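The White Table

Montri Boonchu bought the table in January, from a canteen that was closing down in Nindale. It cost 900 and that included delivery as far as the curb. He and Tuncay Bozkurt carried it up the stairs themselves. It took them 45 minutes, and they stopped on every landing.

"It's too big," Tuncay said when they had set it down.

"It's a table," Montri said. "You put things on it."

He did not put anything on it that day. He wiped it with a cloth and went to make tea, and they drank it standing by the sink. Tuncay asked what the landlord would say. Montri said the landlord lived in Nasavine and had not climbed the stairs in years.

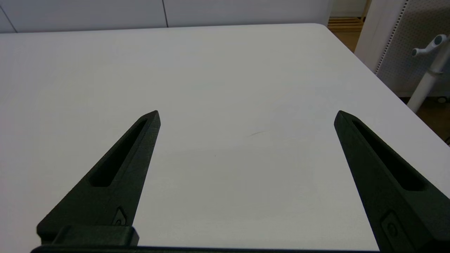
What His Sister Wanted

Preda called in the evening. She wanted to know if he had kept their mother's dishes, the ones from the house in Fonum. He said he had. They were in 3 boxes under the bed, wrapped in newspaper.

"Then put them out," she said. "I want to see what there is before we divide it up."

He told her he would. He pulled the first box out as far as the rug and sat on the bed looking at it. The newspaper was from the week of the funeral – he could read half a headline about a bus strike. He pushed the box back with his foot.

In the morning Tuncay came by for his gloves. He saw the bare table and didn't mention it. He talked about his knee and the price of heating oil, and then he stood with one hand on the back of a chair.

"You want me to lift them out?" he said.

"Not today."

"She'll call again."

"I know she will."

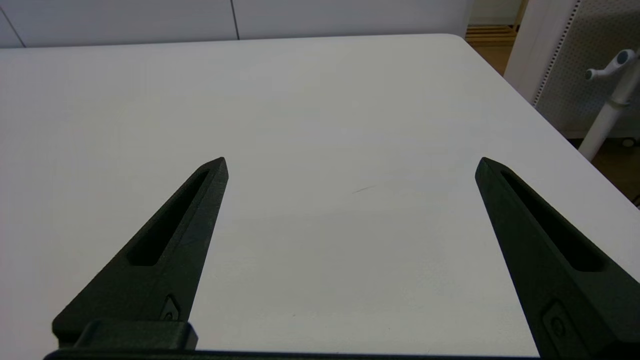
The table, with nothing on it yet.

She called at noon. Montri let it ring for a while before he picked up. He said he had cleared the space and there was plenty of room. He said she should come and do it with him, if she could get the time off.

Preda was quiet. He could hear a radio on her end.

"It's a 20 minute walk from the station," she said.

"I'll meet you there."

She said she would bring more newspaper. He said they had enough, and went to find his shoes.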